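Chapter 4
Surfaces: What We Put Our Stuff On

I got into benchtops by accident. Years ago I bought a flat with a kitchen bench the colour of weak tea, and I spent one whole July sanding it, oiling it and swearing at it. By the end I knew more about timber than I ever wanted to - and I still put a hot pan down on it the first week!

So this chapter is about the flat bits. You'll meet stone, concrete, timber and the plastic-faced boards most of us grew up with, and we'll look at how each one copes with knives, lemon juice, kids and time. Chapter 3 dealt with what goes on underneath, so if you skipped the section on legs and frames, go back and read it now. A heavy top on a weak frame is a bad day waiting to happen.

First, colour. Grey is everywhere at the moment, and students always ask me if it'll date. Probably, yes (everything does). What I'd look at is the pattern. A plain grey top shows every crumb, while a mottled one is much kinder to messy cooks like me. The size of the top matters too, as a pattern that looks busy on a sample can fade right away over a big area.

A large table with a mottled grey top, in two views.
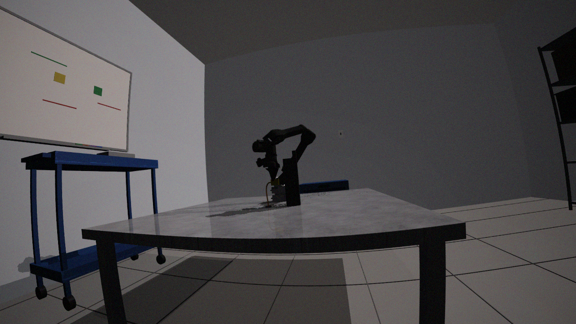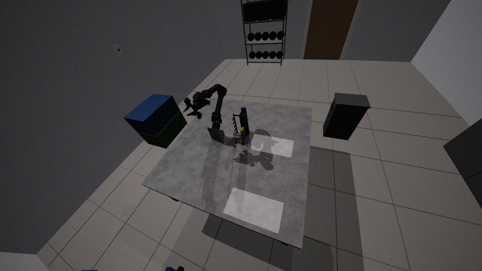 Now, weight. My old Hindico catalogue lists a slab 2000 mm long and 550 mm deep, and the first time I helped carry one I had to sit down on the driveway afterwards. Ask for the weight before you order, and measure your doorways while you're at it. Then get a sample and live with it for a bit. Spill some coffee on it, leave it overnight and write down what you find, as you'll need those notes for the first exercise on page 91.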